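Print this page | E-mail this page

Kitchen Robotics Project – Frequently Asked Questions

Last updated: August

These are the questions we get most from students thinking about signing up for the Oltmanns Kitchen Robotics Project, and from parents. If yours is missing, write to the project address on the club contact page.

What is the project?

It is a two-semester student project in which teams program a robot arm to do small jobs at a kitchen counter. The first semester is spent on picking up and putting down single items. In the second semester each team chooses a longer task, such as making a cup of tea or clearing a counter, and enters it in the Tronden Cup in spring.

Who can join?

Any enrolled student at Oltmanns, from any department. We take 18 students a year and split them into teams. If more people apply than we have room for, places go first to students who have not taken part before.

Do I need to know how to program?

You should have finished one programming course, or be able to show us something you wrote on your own. You do not need any experience with robots. Every team also needs people to set up tasks, keep the log and write the report, and those jobs rotate.

Where and when do you meet?

Room 202, twice a week, from 5 p.m. to 8 p.m. The first hour is for planning and code review. The arm is switched on at 6 p.m. Teams book time on it through the sign-up sheet by the door. A team that misses its slot without notice goes to the bottom of the sheet for the following week.

Why is the counter so crowded?

We get this one from almost every visitor. In the first weeks teams work with two or three items on a clear counter. After that we work with the counter full, the way it would be in a shared apartment. The arm has to reach its target without knocking over the things next to it, and the software has to find a spoon or a box of tea when other objects are partly in the way. A stocked setup has the toaster and toaster oven at the back, cans, a carton, storage containers, a cutting board, a big black pot with a wooden spoon in it, and the tray of tea packets.

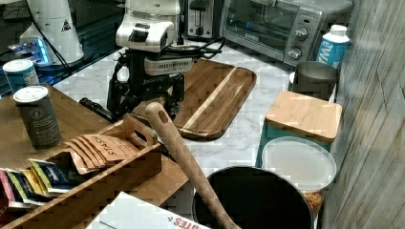 Which objects are hardest to pick up?

Tea packets, by a wide margin. They are thin and light, and when they stand in a row the fingers tend to close on two at once. Clear plastic lids are next, as the cameras often miss them. Wooden spoons are a good first object – long, light and hard to damage.

Can I touch the robot while it is running?

No. Stay behind the tape whenever the arm has power. One team member holds the stop button and does nothing else during a run. If something spills or falls, press stop, wait for the operator to call clear, and then go in. Long hair must be tied back and loose sleeves rolled up.

Does the robot use heat or knives?

No. The toaster and toaster oven stay unplugged during runs and are used for reaching and avoiding practice only. Sharp knives are not allowed in the room. Teams that want to pour must use cold water and ask a supervisor first.

What software do you use?

Motion planning runs in Binine, which is installed on both lab machines. You can also put it on your own laptop and test in simulation at home. Teams write their own task code on top of it in Python. All code goes in the shared repository at the end of each session, including code that does not work yet.

How is the Tronden Cup scored?

Each team gets 2 attempts at its task, and the better one counts. Points are given for finished steps and taken away for dropped or moved objects. The judges arrange the counter themselves, so do not write code that depends on an item being in a fixed place. The full rules are in the Tronden handbook, available in the room.

How many trials will we run?

It depends on the task. Last year's teams logged 1406 trials between them. Failed trials must be logged too, with a short note on what went wrong.

Is there a fee?

No. The hardware and the kitchen items are paid for by the department and by a grant from Skirkosow. Competition travel is covered for team members who attended at least three quarters of the sessions.

Can I get course credit?

Yes, if you hand in the written report at the end of the second semester. Ask your advisor to approve it before the add deadline. Students who do not want credit can still take part, but they share in the report work like everyone else.

Can I bring things from home for the robot to pick up?

Yes – plastic, wood and metal are fine. No glass, and no open food. Put your name on the bottom of anything you want back.

Print this page | E-mail this page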